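The Pemthorpe Coat

The ferry to Bronden ran twice a day in November, and Sipho Mabuza had missed the first one. He sat in the waiting room with his bag between his feet and read the timetable until he knew it. The woman at the ticket window had closed her blind. Through the door he could see the slipway and a man in yellow boots hosing it down.

He had not been back to the island for eleven winters. His aunt had written to say that the shop was being sold and that there were things in the upstairs room with his name on them. She did not say what things. She had underlined the word upstairs, as if there had been some question about it.

At noon another man came in and sat on the opposite bench. He was older, with a flat leather case on his knees, and he kept both hands on it.

'Is it running?' the man asked.

'So they say.'

'It was late yesterday. I was told the wind.'

'It's usually the wind,' Sipho said.

The man nodded and looked out at the water. After a while he opened the case, took out a sandwich and offered half of it across the room. Sipho took it. It was egg, with too much pepper. The man said his name was Takeshi Mizuno and that he was going over to look at a shop.

'Which shop?'

'Pemthorpe. A tailor's. Do you know it?'

Sipho finished his mouthful. 'I used to sweep the floor there,' he said.

The ferry came in at twenty past. They stood together at the rail on the lee side, and Mizuno explained that he had been a cutter in Mestach for most of his life, in a workroom with no windows, and that his wife had died in the spring and he had decided to live near the sea. He said it in that order and without any change in his voice. He wanted a shop with a good table. He could do without customers for a year if he had to.

'It has a good table,' Sipho said. 'It has a bad roof.'

'They did not mention the roof.'

'No. They wouldn't.'

His aunt was waiting at the top of the slipway in her church hat. She shook Mizuno's hand and then, after some thought, shook Sipho's as well. She had become smaller. She walked ahead of them up the hill and talked over her shoulder about the price of coal, the new doctor, and a dog called Du that had bitten the postman and then been elected, more or less, mascot of the lifeboat.

The shop smelled as it always had, of chalk and steam and old paper. Mizuno went straight to the cutting table and laid his palm flat on it. He bent down and looked along its length with one eye closed. Then he went out to the yard to look at the roof, and they heard him dragging the ladder.

'He's serious,' said his aunt.

'I think so.'

'Your uncle would have hated him. Go on up. I've not touched anything.'

The upstairs room was cold. There was a box with his school reports in it, a pair of football boots, and a tin of foreign coins. Behind the door, on a wooden hanger, was a coat. It was dark grey wool, long, half lined. White tacking threads still ran down the front and round one armhole. A slip of brown paper was pinned to the lapel, and on it, in his uncle's square capitals, was written SIPHO, and under that, LEAVE 2 IN HEM, STILL GROWING.

He put it on. It was tight across the back and the sleeves stopped short of his wrists. One sleeve had been set and the other only pinned. He stood with his arms a little away from his sides, the way he had been taught to stand, and waited for somebody to tell him to turn round.

They had quarrelled over the mainland. Sipho had wanted to go and his uncle had wanted him to wait until he was twenty. There had been shouting on the stairs, and he had left on the first boat with 200 in his pocket, out of the till. He had sent the money back within the year, in an envelope with no letter. Nothing had come in return. When his uncle died he had been working away, and the news had reached him three weeks after the funeral.

When he came down, Mizuno was at the sink washing moss off his hands. He dried them on his handkerchief and looked at the coat.

'Turn round,' he said.

Sipho turned round.

Mizuno pinched the cloth between the shoulders and let it go. He folded back the front edge and read the stitches. He lifted the hem and measured the turning with his thumb.

'There is enough,' he said. 'Not in the sleeves. In the sleeves we would need a cuff. But in the back seam he left three inches. No one leaves three inches.' He let the hem fall. 'Who was it cut for?'

'A boy,' said his aunt from the doorway.

'No,' said Mizuno. 'He left it for a man.'

She went to put the kettle on and was a long time about it.

They drank their tea standing up. Mizuno said the roof was worse than he had feared and that he would take the shop, at a lower price, which he named. She said she would think it over. She had already taken the keys out of her apron and put them down beside his cup.

The last boat went at four. Sipho got as far as the door with the coat over his arm, and then he went back and asked whether there was still a bed made up. There was. Mizuno had taken off his jacket and was sharpening a piece of chalk against the edge of a blade, and he held out his other hand for the coat without looking up.
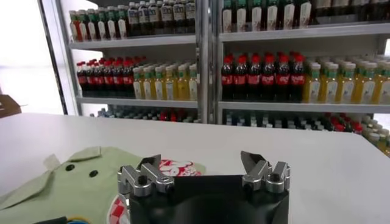 Two dark buttons on pale green cloth.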